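Chapter 4
The Parts Inside the Case

Before you begin
In this chapter you will learn what the main parts of a desktop computer do, and how they depend on one another. You do not need any knowledge of electronics. It is enough that you have read Chapter 2, where we explained the difference between a program and the data it works on.

4.1 A computer that was only slow
On 10 October 2018 a small accounting office in Trurnberg called the repair shop of Asanka Pathirana. One of its desktop computers had become very slow. The owner, Mrs. Bhuiyan, was already sure that she must buy a new one, and she had even chosen the model. Mr. Pathirana asked her to wait. He came the next morning and spent most of his visit asking questions. Which programs are slow? Is it slow from the first minute, or only after lunch? Does the fan become loud?

From the answers he understood that the processor was healthy. The office had started to use a bigger accounting program, Jotport, and the memory was too small for it. The computer had to move data to the disk and back again all day long. A new memory module cost much less than a new computer, and the old machine served the office until December of the following year.

We begin with this story for a reason. Many people speak of a computer as "fast" or "slow" as if it were one single thing. It is better to think of several parts which wait for each other.

4.2 The motherboard and the processor
The motherboard is the large circuit board to which all other parts are connected. The processor, also called the CPU, sits in a socket on this board and carries out the instructions of a program.
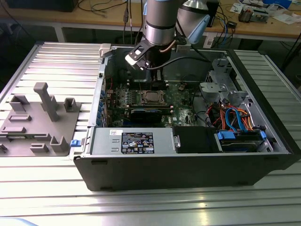
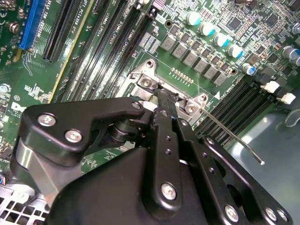

Figures 4.1 and 4.2. The CPU socket on a green motherboard.

The processor can work only on data which has reached it. If the data is already in memory, the wait is short. If it must come from the disk, the wait is many times longer — so long that the processor may stand idle for most of the time. Engineers call such a slow place a bottleneck.

Consider a kitchen with one cook and one helper. The cook can prepare 100 plates in an evening, but the helper brings vegetables for only half of them. To hire a faster cook would change nothing. Keep this kitchen in mind, we will return to it in section 4.5 when we speak of the disk.

Words to know
Bottleneck: the part that limits the speed of the whole system.
Memory: the place where data is kept while a program uses it.
Socket: the holder that connects the processor to the motherboard.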